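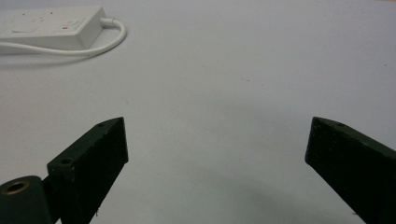
Can I still hand in my old household electronics at the Femberg collection point this fall?

You can, but the hours and the rules have changed, so please read this item before you load the car.

Since the start of August the collection point in Femberg is open on Wednesday afternoon and Saturday morning. The Monday evening is gone. I know that many of you liked the Monday, I liked it also, but the town has given this evening to garden waste and there is only one gate. In November we will ask again if we can get it back for the dark months, when nobody brings branches anyway.

What we take is the same as before: everything with a plug, a cable or a battery that one person can carry. Toasters, lamps, phones, radios, hair dryers, keyboards, power strips, extension cords, electric toothbrushes. Refrigerators and washing machines go to Tranivberg, where they have the lift and the big hall. Please do not leave them by our fence at night. It happened two times in the spring and the town sent us the bill for the transport.

Some words about power strips, for this is what people ask me most at the gate. Many households have one behind the television which is older than the television. If the plastic has become yellow or brown near a socket, if a plug sits loose in it, or if it makes a noise, take it out of use and bring it to us. Do not repair it with tape. Also please do not plug one strip into another strip. I grew up in a house where we had three in a row behind the sofa, and my father was proud of it, but it is a bad idea with a heater at the end. A strip has its maximum load printed on the underside, and it is good to read this number one time before winter and compare it with the heater.

Batteries are a separate matter. Loose batteries go in the blue barrel inside the door, and for lithium batteries we ask you to put a piece of tape over the contacts first – any tape from the kitchen drawer is fine. If a battery is swollen, do not put it in the barrel. Give it directly in the hand of the person on duty and say that it is swollen. We have a box with sand for it.

For phones and computers, please delete your data at home. We have no tools for this and we don't want to see your photos. If the device doesn't start any more and you are worried, the company Lozano, which picks up our boxes, can destroy the storage part, and you get a paper about it. Ask for the form at the desk.

Now the results from the first half of the year. We collected 1,431 devices, and 248 of them were good enough to go to the repair shop at Clemow, where they are tested and sold for a small price. Last year in the same period we were a little under 1,000 devices in total, so we are happy with this, and the shelves are too full. We look for one more metal shelf, at least as high as a door. If your company is throwing one away, write to us.

The printed sorting guide is ready also. We have 600 copies, and you can take one for your neighbor. There is a mistake on page two – smoke detectors are listed under lamps, but they should be given at the desk. We corrected the first pile by hand and then the pen was empty, so look at this line in your copy.

The gate closes exactly on the hour. If you come with a full trailer, please come early.

Collection point team, Femberg
12/08/2026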